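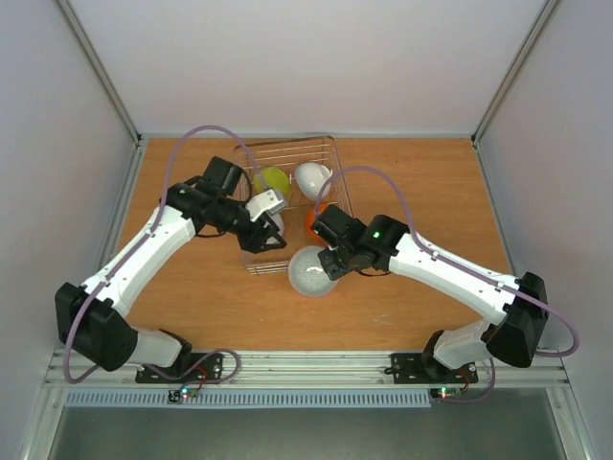 Bimanual workcell budgeting

Bimanual workcell budgeting is the planning and costing of small robot stations built around two arms that share one work surface. It covers the purchase of the arms and grippers, the table and enclosure, wiring, spare parts, staff time and the upkeep of the objects being handled. The term is used mostly by university labs, test kitchens and small automation firms. Larger manufacturers tend to fold the same costs into general capital planning, where they are harder to trace.

Scope

A bimanual cell normally consists of two arms of the same model, a rigid base, a tabletop and some form of wall or guard. Household handling, such as moving bowls in and out of a dish rack, is a common first task for these cells. The dishes are cheap and the task is easy to explain to whoever approves the money. Whether it says much about how the cell will do at other work is disputed, and several buyers have treated a good dish demonstration as stronger evidence than it was.

Quoted price and installed price

Supplier quotes usually list the arm, the controller and a basic gripper. Items often left out include:

Mounting rail or frame and its fasteners
Cable and hose management for each arm
Wrist brackets and anything attached to them
Side and back panels
Control boards, power supplies and emergency stop wiring
Shipping, import fees and crate return

The Panicker worksheet, a planning form passed around among lab managers, asks the buyer to set aside 40 percent of the arm price for these items. The figure has no published basis. Users of the form report that it is too low for a first cell and too high for a second one, where brackets and panel drawings can be reused.

Hose and cable routing is a frequent source of overruns. A hose that arches over the wrist and elbow has to be long enough for the full reach of the arm, and it wears where it rubs. Quotes rarely give a replacement interval. Buyers who ask for one have generally been told that it depends on use.

Matched arms

Most guides advise buying both arms in one order. The usual argument is that matched arms share spares and can be serviced with one set of tools. Critics note that this argument is made most often by sellers. Plivis, a reseller of small arms, offered a pair discount in its November price list, but the discount applied only to orders with a service contract, and the contract cost more than the saving in the first year. A single arm bought first, with rail space left for another, delays half of the spending until the task has been shown to need two hands. Some tasks do not.

Operating costs

Labor is normally the largest running cost and the one most often left blank. A planning study for the Wileck cell, a two-arm dish handling station, budgeted 17 hours a month for resets, cleaning and recalibration. Its log for the first full month showed over 200. The study was later cited in sales material with the planned figure and without the logged one.

Consumables are minor by comparison. Gripper fingers, hoses, tabletops and dishes all wear or get scratched, and few buyers track them separately.

Payback claims

Payback estimates for bimanual cells should be read with care. The Osima method, a common spreadsheet approach, divides the purchase cost by the wages of the staff replaced. It assumes that the cell runs without supervision, and it counts no time for setup. When either assumption is dropped, the payback period in most worked cases grows past the expected life of the arms. Defenders of the method say that it was meant for comparing quotes and was never a forecast. The spreadsheet itself labels the result "years to profit."

Leasing

Leases of 2 years are offered by some resellers. They lower the first payment but often exclude the enclosure and wiring, and return terms may require the arms to be sent back with their original hoses and covers.

See also

Total cost of ownership
Machine guarding
Equipment leasing
Robot end effector

Last edited 2/12/26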